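Whose success rate is it?

Posted in July, filed under grumbling

I finally read the Haltar write-up properly, the one a few of you sent me after I complained about sorting results last time. The short version of their claim: train a two-arm policy on 300 demonstrations, let it watch its own failures, fine-tune on those, and the success rate on soft, tangly objects goes up a lot. They have a nice plot. The plot goes up and to the right, as plots do.

My trouble starts with the word "success." In their main table a trial counts if the item ends up in a bin. Any bin. You have to get to the appendix before you learn that picking the right bin is scored separately, and that number is a good deal less exciting. Melaniia Zhuravel pointed this out at our reading group before I had even found the appendix, so credit to her. 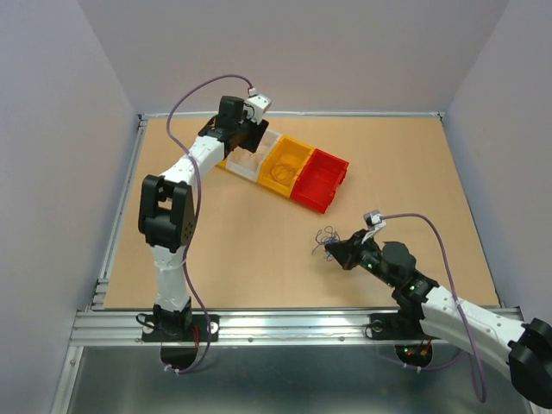
I keep coming back to how the failures get labeled, because the whole method hangs on it. Their trick is a small classifier that looks at the wrist camera views and decides whether the last attempt went wrong. If it did, the episode goes into the fine-tuning pile. Fine, but wire is a nasty thing to judge from close up. Take that bundle of blue wire in the right gripper, with its loops hanging out past the fingertips. Is that a good grasp? Would you bet on it with those loops dangling loose like that? I wouldn't, and I don't see why a classifier trained on 191 hand-labeled clips should be so sure either. When we ran the same kind of check on our Breltitz setup, two people labeling the same clips disagreed often enough that I stopped trusting my own labels.

Then there's the baseline. The comparison policy gets the 300 demonstrations and nothing more, while theirs gets the demonstrations plus 746 self-collected episodes. Of course it does better. What I want to see is the baseline with 746 extra episodes picked at random, no classifier at all. Lytvynenko asked for exactly that in the comments and got a polite answer about compute.

Also, 3 seeds. With error bars that overlap on two of the five objects.

I don't think it's a bad paper. The reset procedure is clever and I'll probably steal it, and they did release the raw episodes, which Cerex never did for theirs. But I've seen people quoting the headline number as if tangled cable is a solved problem, and I don't buy it yet. If the random-episode baseline lands well below their curve I'll come back and say so.

Next up is me trying their reset procedure, assuming I can get the config files to load.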